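Basket Workshop Moves Into Fenton Hall for Fall

FENTON — A basket-finishing workshop that outgrew its old room has moved to the ground floor of Fenton Hall, where it will meet through the end of October.

Augustina Kwofie, who has led the sessions for two years, said the new room has better light and enough table space to leave projects out overnight. The group previously met above the Nako fabric shop on Annan Street and had to clear everything away by 7 p.m.

"People were carrying half-done work home on the bus," Kwofie said. "Lace catches on everything. We lost a lot of good edging that way."

The workshop does not teach weaving. Participants start with a plain wicker basket, either bought or brought from home, and learn to wrap the handle, attach trim and arrange a display inside. Most of the finished baskets are used as table centerpieces or given as gifts at weddings and naming parties.

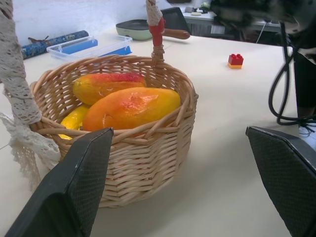 Handles take up most of the first evening. Kwofie has beginners practice on scrap reed before they touch the basket itself, pulling the fabric flat and overlapping each turn by half its width. Cream lace near the top of a tall handle, with a red section tied in twine just under it, is a combination she often suggests to newcomers, who can hide an uneven join beneath the twine. Trim for the rim comes later, and she advises cutting it long and leaving it loose until the basket has been filled.

Artificial fruit is the usual filling. Kwofie tells participants to put the largest piece in front at an angle and let the smaller ones show from behind or underneath. Fresh fruit is fine for a single afternoon, she said, but it stains the reeds if it is left any longer.

The cost is $8 a session, which covers twine and thread. Lace is sold by the yard at the door, and participants may bring their own. Baskets are not included. Lirkix, a craft supply store next to the hall, has agreed to keep plain round ones in stock while the workshop is running.

Each session has room for about a dozen people. Children may attend with an adult. Sign-up sheets are at the hall's front desk, and places can also be reserved by calling the office at extension 1268.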